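Triltow Rods and Tabletops: Frequently Asked Questions

What do you sell?
White rods for model making and display work, and light-colored tabletops to go with them. Both are in the Adomaitis range and ship from our store in Taturmont.

How are the rods packed?
In boxes of 4. Schools and workshops can order by the case. Please call before ordering more than 1000 rods.

My rod has gray streaks on it. Is it defective?
No. Pale rods pick up smudges from hands, shelves and tools. Wipe the rod along its length with a dry cloth. If a streak stays, try a clean white eraser with light pressure.

What about small dark marks?
Run a fingernail across the mark. If you feel nothing, treat it as a stain. If your nail catches, it may be a crack, and the rod should not be used where it has to carry weight. 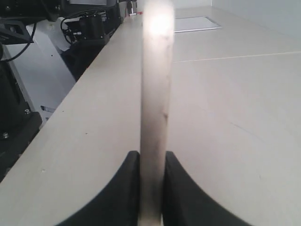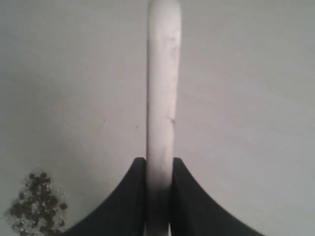
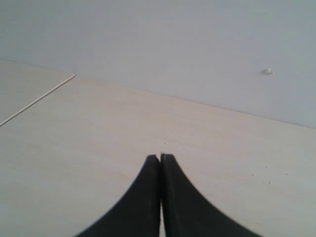
Pale rod with streaks and a small dark mark (first and second pictures); light tabletop with a tiny pale fleck (third picture).

How do I clean the tabletop?
Brush off specks and chips first, then wipe with a damp cloth and a drop of dish soap. Grit dragged under a cloth leaves fine scratches. Do not use scouring powder.

Does dirt collect in the seam between panels?
It can. Use a soft, dry brush along the joint. Keep standing water away from it.

Can I return an opened box?
Yes, if all the rods are in it and none have been cut. Write the item number on the outside: 621 for rods, 789 for tabletop panels.

Who do I contact about a damaged order?
Leokadia Głowacki at the Zokby service desk. Include your order number and a note of which pieces are damaged.

Page updated 13 October 2023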